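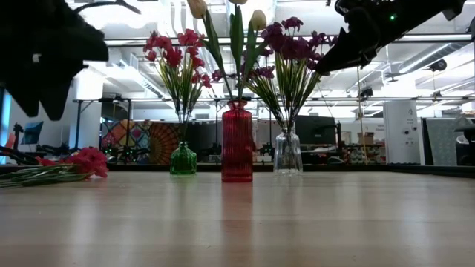

# Drosta 100 Folding Movie Screen

If you've ever pinned a bedsheet to the garage door and spent the first half of a movie watching the hero's face ripple in the breeze, you already know why we stock this one. The Drosta 100 is a 100-inch folding screen for backyards, church halls, living rooms with the couch pushed back, and anywhere else you'd like to gather people and a big bowl of popcorn. We've carried it at Sistetti since January, and it has become the thing we talk about most at the counter (sorry to everyone who only came in for a cable!).

The picture surface is matte white with a black backing, so the light from the porch behind doesn't wash through. It snaps onto the legs with metal studs, and it comes off again for washing. A gentle hand wash, please, and never the dryer. Small creases from the bag will relax once it's been stretched overnight, so put it up the evening before if you can stand to wait.

Uwe Hagedorn, who runs our rental desk, has put his up for every kind of movie night, from car-chase double features to a very long Western that lost half the audience by the second reel, and he likes it best with the bottom edge at chair height. That way the folks in the back row can read the subtitles over everyone's heads.

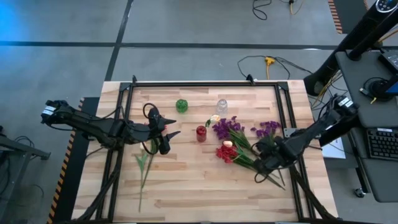
## What's in the bag

- Folding frame with two legs
- Snap-on screen surface, front projection
- Four ground stakes and guy lines
- Padded carry bag with shoulder strap

Projector and speakers are sold separately. The Bisport tripod stand and the Uysal outdoor speaker both go nicely with it, and we're always happy to talk you through a setup over the phone.

## Price and rental

**Item 1808.** $200 to buy, or $49 for a weekend rental, picked up Friday and back to us by Monday noon. If you rent first and decide you can't part with it, we'll take the rental fee off the price.

Replacement stakes and lines are in stock. Rear-projection surfaces are a special order, so give us a call before you plan your party.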